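Quick note before you clone anything: the data lives in `recipes/`, the notes live in `notes/`, and everything else is me trying to keep the two in step. If you only want the spreadsheet, grab `fergate_cards.csv` and go, I won't be offended.

# Fergate recipe cards

I transcribed 228 handwritten recipe cards that belonged to Dorothy Tunstall, who ran the kitchen at the Fergate Grange hall for most of her adult life. Her niece let me borrow the tin (well, tins, there's a second one that used to hold crackers) and I typed them up over one long winter. It's mostly cakes, pickles, and casseroles for very large groups of people. If you've ever wanted to make potato salad for a whole valley, you're in the right place!

I started this as a way to learn how to keep a tidy dataset, and then I got much too interested in the pickles.

## What's in a card

Each card is one plain text file and one row in the CSV. The columns are:

| column | what I put in it |
|---|---|
| `card_id` | the number I penciled on the sleeve, not on the card itself |
| `title` | exactly as Dorothy wrote it, spelling and all |
| `serves` | a number if she gave one, blank if she didn't |
| `ingredients` | separated by semicolons |
| `method` | her words, line breaks removed |
| `margin` | anything squeezed in around the edges |
| `source` | who gave her the recipe, if she said |
| `hand` | `D` for Dorothy, `X` for anybody else |

The `margin` column is my favorite by a mile. "Too wet, blame the oven" is in there, and so is "Not for the Hadden people again." I have no idea what happened with the Hadden people. There are three cards that mention them and they're all desserts.

## How I typed them up

I tried scanning software first and it was a mess. Dorothy's lowercase r and v are the same letter as far as I can tell, so "gravy" came out four different ways and "oven" was hopeless. I gave up and typed the lot by hand, a few cards a night after dinner, with the card propped against the lamp.

My rules, such as they are:

- Spelling stays as written. "Zuccini" is zuccini.
- Fractions are typed out with a slash, so `1/2`, never the little single-character kind (those broke my CSV twice).
- If she crossed something out and I could still read it, it goes in double square brackets in the text file and gets dropped from the CSV.
- If I couldn't read a word, it's `???`. There are 11 of those left. Guesses are very welcome, please open an issue.
- "Oleo" stays oleo. Please don't send me a pull request changing it to margarine, I've already had one. 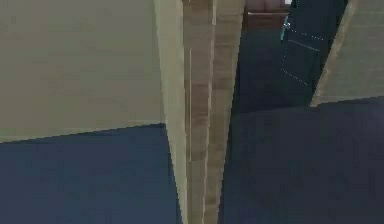

Oven temperatures were the hardest call. Dorothy wrote "slow," "moderate," "quick," and, on one biscuit card, "as hot as she'll go." I left all of those alone in `method`, and then I added a separate file, `notes/ovens.md`, with the ranges I use at home. Those are my numbers and not hers. My oven runs a little cool on the left side, so take them with a grain of salt and keep an eye on your first batch.

Same deal with cans. A "tall can" of milk or a "flat" of tomatoes meant something exact to her and it's pretty foggy to me. I've written down what I used when I tested the recipe, but only for the ones I've tested.

## Which ones I've cooked

Not that many! There's a `tested` file in `notes/` with a line for each one. The ones I'd send a friend to first:

- **Card 7, Iturra beans.** Named for the family that brought them to the harvest supper. White beans, a ham bone, a lot of onion, and a spoonful of vinegar right at the end. I make this one all the time.
- **Card 41, bread and butter pickles.** Sweeter than I'm used to, and I've come around to it. The safety note in the next section applies here.
- **Card 112, "Company Cake."** A plain yellow cake with a broiled coconut top. Watch the broiler like a hawk, I walked off to answer the phone and lost the whole top.
- **Card 190, potato salad for 500.** I scaled it down to a mixing bowl. The boiled dressing takes some patience but it's so much better than the jar.

The one I'd skip is the salmon loaf in lime gelatin. I did make it. My brother had two bites and was polite.

## Please read this if you're canning

These cards are old and the canning directions on them don't match what's considered safe now. Several call for sealing jars with wax, and a couple of the green bean ones skip pressure canning altogether. I kept the text as she wrote it, and I've flagged every canning recipe with `canning=1` in `flags.csv`. Use a current, tested recipe for times and pressure, and treat Dorothy's cards as a source of flavor ideas.

## Things that are still messy

- Duplicates. She copied her favorites onto fresh cards when the old ones got greasy, and sometimes she changed the amounts while she was at it. I kept every copy and linked them in `notes/pairs.md`.
- `serves` is blank a lot. For the big hall recipes she'd sometimes give the number of roasting pans instead, so I put that in `margin`.
- Ramuvik. It turns up as an ingredient on two cookie cards, "1 tsp Ramuvik," and I haven't been able to work out what it was. A brand of baking powder is my best guess. If your grandmother had it in the cupboard, write to me!
- The `source` names need another pass. I'm fairly sure "Mrs. L." and "Lottie" are one person, but I've left them apart for now.

## Using the data

Dorothy's niece is happy for the recipes to be shared, cooked, and reprinted in church cookbooks and the like. She asked that Dorothy's name stay on them. So, please keep her name on them. My own notes and scripts are free to use however you want.

To rebuild the CSV from the text files:

```
python build_cards.py recipes/ fergate_cards.csv
```

It'll complain about card 63, which has two titles. Let it complain, the row still gets written.

I'm hoping to get the second tin checked against the originals by April, and the typo list in `notes/fixes.md` is where I'm keeping track of that. Add to it if you spot something.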